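Can a machine tidy up after you yet? What I found out for my project

I picked this topic because I hate doing the dishes. That's the true answer, and my supervisor told me to start with the true answer, so there it is. I wanted to know how close we are to a machine that does the boring stuff: clearing a table, putting things back in boxes, filling a shelf in a shop. I gave myself one term, starting in November, and a very small budget.

The plan had two parts. First I'd look at what you can already buy or watch working. Then I'd find out how the newer kind of robot is taught, and try the teaching myself if anyone would let me.

What's already out there

Floor cleaning is the success story and I won't spend long on it. We've got a Stüber at home, the flat round sort, and it does the hall and kitchen well enough, though it gets itself wedged under the radiator and sits there bleeping until someone rescues it. It cleans round a sock. It will never pick up a sock, and that gap is pretty much my whole project.

Shops are further on than I expected, but in a narrow way. I spent a Friday at the Arkau store near college, where they've got a shelf scanner that trundles up and down the aisles before opening. It spots the empty places and sends a list to the staff. Then a person walks over and fills them! I asked if the machine could do the filling and the woman on the early shift laughed for quite a long time. Tins she could imagine, she said. Bags of salad, no.

How you teach one

The robots that might one day handle the salad aren't programmed step by step. People do the job many times over while it's recorded, and the computer works out the pattern from all those goes. One way to do it is with hand-held grippers – basically the robot's fingers on a handle, so what you do with them is something the robot's own fingers could copy. No arm needed, you just hold one in each hand and get on with it.

I was allowed to join in with this kind of recording at Stilon, on their upstairs floor, and it changed my mind about nearly everything.

I went in thinking the hard part would be lifting. Lifting is fine. The hard part is everything you do with your fingers without noticing. Take a little box with a lid. With my own hands I hold the box, flip the lid with my thumb, drop the thing in and shut it, and I couldn't tell you which finger did what. With two pinching jaws you haven't got a thumb to spare. One side has to hold on while the other does the lid, and if you squeeze in the wrong place the lid fights you, or the whole box swivels round and points at the wall.

So I made it my test. The job was: put a small block in a lidded box, close it, and set it down. I did it 48 times with the grippers and then 48 times with bare hands. Bare hands, I never dropped anything and I never had to think. With the grippers my first goes were terrible (I dropped the block, I dropped the box, once I dropped both and said a word that is presumably now on the recording). By the end it was nearly comfortable, but my wrists ached and I was still slower every single time.

The collection I was adding to had 1,918 recorded goes in it when I left, covering 4 different tidying jobs. That sounded massive to me. I was told it's small. A toddler gets through more practice than that in a few weeks, and the toddler can use what it learns from boxes on drawers and bags as well.

My verdict, for now

For floors, yes. For spotting gaps on shelves, yes. For tidying a table with a mixture of stuff on it, I'd say not yet, at least from what I saw. Glass bothers me most, and anything floppy comes next.

What I'd do differently: I only tested one person, me, and I got better as I went along, so the fair thing would be to swap the order and do bare hands first half the time. I also should have used a stopwatch from the first go. I started timing late and had to leave the early ones out, so there's no chart in this report – sorry to anyone who likes charts.

Hand-held grippers on the upstairs floor, and the box with its lid open

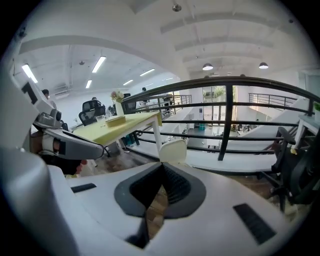
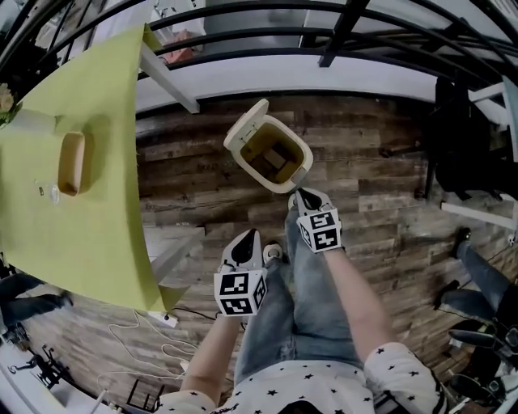 Written by: a second-year student, Vutcombe College
Filed under: Student projects, Technology
Project length: one term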